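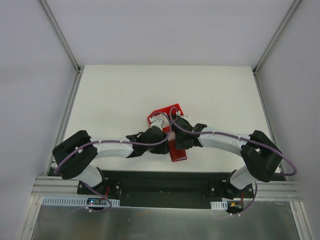 A red wallet-like pouch on the worktable, with a shallow red tray behind it.

FOR IMMEDIATE RELEASE

Clurkmont Adds Card Wallet With Clear Pages to Its Desk and Pocket Line

MULLHOLM, 25 January 2020 – Clurkmont, a maker of small goods for the desk and pocket, will begin selling a new card wallet next month under the name Bangera. The wallet opens like a small book and holds its cards in clear plastic pages, so the owner can leaf through them without taking them out.

The Bangera comes in one color to start, a red, and in one size. It has 36 card sleeves and will sell for $30. Orders can be placed through the Clurkmont shop in Mullholm, through the company's mail catalog and at stores that already carry its trays and pouches.

The company began work on the wallet in July after store owners asked for something that would hold more than the usual handful of bank cards. Many shoppers now carry library cards, insurance cards, store cards and membership cards together, and they told sales staff that stacked pockets made it hard to find the right one. Clurkmont tried three page layouts before settling on the one now going into production.

The pages are bound inside a red cover that reaches slightly past them on the outer edge. A line of light stitching runs just inside the border of the cover and follows its rounded corner.

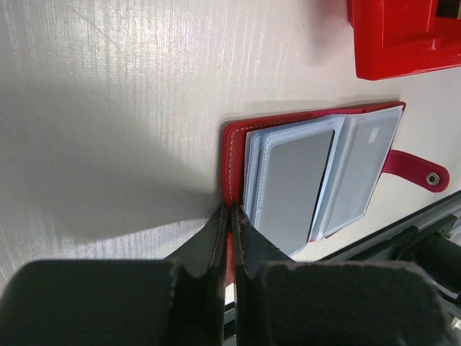 The Bangera open, showing its clear pages and the stitching inside the border of the cover.

Clurkmont gave early copies of the wallet to 306 customers on its mailing list last fall and asked them to use it every day for a month. The most common request was for a little more room between the pages and the edge of the cover, and the pattern was changed before the final order was placed. Several people also asked for a second color. The company has not decided on one and will look at sales through the summer first.

The wallet is meant for cards of standard bank card size. Paper business cards will also fit. It has no coin pocket and no section for folded bills. Customers who want those can still buy the Plodcombe pouch, which stays in the catalog at its present price.

Each wallet is sold with a printed sheet on care. The cover should be wiped with a dry cloth, and the pages can be cleaned with a cloth that is slightly damp. Clurkmont advises against leaving the wallet on a car dashboard or near a heater.

Stores that would like to stock the Bangera can ask for a sample and a price list from the Clurkmont sales office in Mullholm. Orders from stores ship in the order they are received.

About Clurkmont

Clurkmont designs and sells card wallets, pouches, desk trays and other small storage goods. Its office and shop are in Mullholm.

###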